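About Flisitz

Home | Services | About | Data formats | Contact

Flisitz records demonstrations of household handling tasks and supplies them as training data for manipulation policies. A demonstration is one complete performance of one task by one person, holding a gripper in each hand. We do not build robots and we do not train policies for sale. The product is the recordings, the labels that go with them, and the record of how they were checked.

What we collect

Most of our work is with cloth. Pants, shirts, towels, pillowcases and socks make up the standard garment list, and each item is handled on the surfaces where people normally handle it: beds, tables, sofas, and the tops of washing machines. We also record kitchen and storage tasks on request, but cloth has been the main line since the company began. It folds differently depending on weight, weave and how it was left, and a policy that has seen one pair of pants on one flat table tends to fail on the next pair.

Recordings are made in occupied homes. The list currently stands at 467 homes. Patterned sheets, daylight from a window, soft mattresses and other clothes nearby are left as they are. Collectors are told not to tidy the room beyond what they need for safe footing.

How a session runs

A session uses two handheld grippers, two wrist views and one operator. Each session produces 40 accepted demonstrations. Attempts that fail a check are kept, marked with the reason, and stored apart from the accepted set. Several clients ask for the failed attempts as well, mainly for training a success classifier.

Before the first demonstration the operator runs a short calibration, opening and closing both grippers fully and holding them still against a printed board. The same calibration is repeated at the end. If the two disagree by more than the limit set in the data sheet, the whole session goes to manual review.

The start state of each garment is drawn from a written card. A card may call for the item to be crumpled, inside out, half folded, or laid flat with one leg crossed over the other. The operator sets this state by hand before picking up the grippers, and the recording starts with both grippers clear of the fabric.

Labels

Every demonstration carries the task name, garment type, surface type, start state and end state. Cloth tasks are also divided into steps: approach, grasp, lift, fold, release, smooth. Step boundaries are placed by a person and checked by a second person who has not seen the first set of marks. Where they differ by more than a few frames, a third pass settles it. Gathered areas such as waistbands and elastic cuffs have their own grasp label, as the fabric there bunches between the finger pads and the jaw width reads higher than it does on a single flat layer.

Gripper width and pose are given for every frame. We do not smooth the pose track. Gaps in tracking are marked as gaps, with no filled-in values.

Products

Lacerda is the cloth set. It covers the full garment list and is updated every July.

Avier is the custom service. The client supplies a task description and a list of objects, and we return a pilot batch before the main collection starts. The pilot exists so that the task description can be corrected. In our experience it nearly always needs correcting, usually on the question of what counts as finished.

Flasov is the review tool used by our labeling staff. It is not sold separately, but clients on the custom service can have read access to their own batches.

People

Flisitz was founded by Pei-shan Pan and Aarne Lappalainen. Pei-shan Pan runs collection: operator training, home visits, scheduling and equipment. She worked on textile inspection before this and wrote the first set of start-state cards, most of which are still in use. Aarne Lappalainen is responsible for calibration, storage formats and delivery. Questions about time alignment or missing frames reach him directly through the contact page.

Operators are employees and are paid by the hour, with no bonus for speed. Under an earlier scheme that paid per demonstration, folds got faster and the release step got careless - grippers pulled away before the fabric had settled. Those batches were withdrawn.

Homes and privacy

Householders sign a consent form for each visit and may withdraw a recording up to the point of delivery. Faces, mail, screens and family photographs are masked before labeling starts. Audio is not recorded.

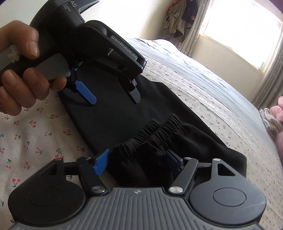 Masking is done on our own machines, and the unmasked originals are deleted once the masked copy has passed review. Householders can ask for the deletion record for their visit at any time.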